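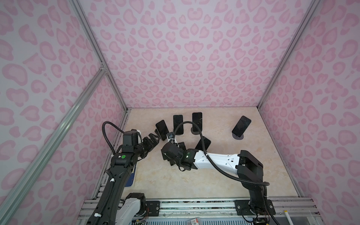
## 중고 휴대폰을 사기 전에 무엇을 확인해야 합니까?

**ukutico_12**
안녕하세요. 저는 한국어가 모국어가 아니라서 문장이 조금 어색할 수 있습니다. 미리 양해를 부탁드립니다.
Zomar 중고 게시판에서 검은색 스마트폰을 사려고 합니다. 가격은 190달러이고, 판매자는 배터리가 아직 좋다고 합니다. 그런데 저는 배터리 상태를 어떻게 확인하는지 잘 모릅니다. 사진만 보고 결정해도 괜찮습니까?

**gautam**
사진만으로는 결정하지 마세요. 위 사진처럼 화면이 꺼져 있으면 번인이나 터치 불량은 알 수 없습니다. 직접 만나서 전원을 켜고 흰색 화면을 띄워 보세요.

**denuddale**
저는 생각이 조금 다릅니다. 직거래는 시간이 많이 듭니다. 환불 기간이 있는 가게에서 사면 집에서 천천히 검사할 수 있습니다. 저는 지난 4월에 그렇게 샀고 문제가 없었습니다.

**gautam**
가게는 더 비쌉니다. 같은 모델이 Denuddale 상가에서는 264달러였습니다. 그 차이면 배터리를 새로 바꿀 수도 있습니다.

**denuddale**
배터리만 고장 나는 것은 아니지 않습니까? 메인보드가 고장 나면 개인 판매자는 연락을 받지 않습니다. 저는 그 경험이 한 번 있어서 더 조심합니다.

**ukutico_12**
두 분 의견을 잘 읽었습니다. 질문이 하나 더 있습니다. 분실 신고된 기기인지는 어떻게 압니까?

**gautam**
전화 화면에서 *#06#을 누르면 IMEI 번호가 나옵니다. 그 번호를 조회 사이트에 입력하시면 됩니다. 그리고 이전 주인의 계정이 로그아웃되어 있는지 꼭 보세요.

**denuddale**
이 점은 저도 동의합니다. 초기화도 판매자 앞에서 하시는 것이 좋습니다.

**ukutico_12**
감사합니다. 판매자에게 먼저 IMEI를 물어보고, 대답이 없으면 가게로 가겠습니다.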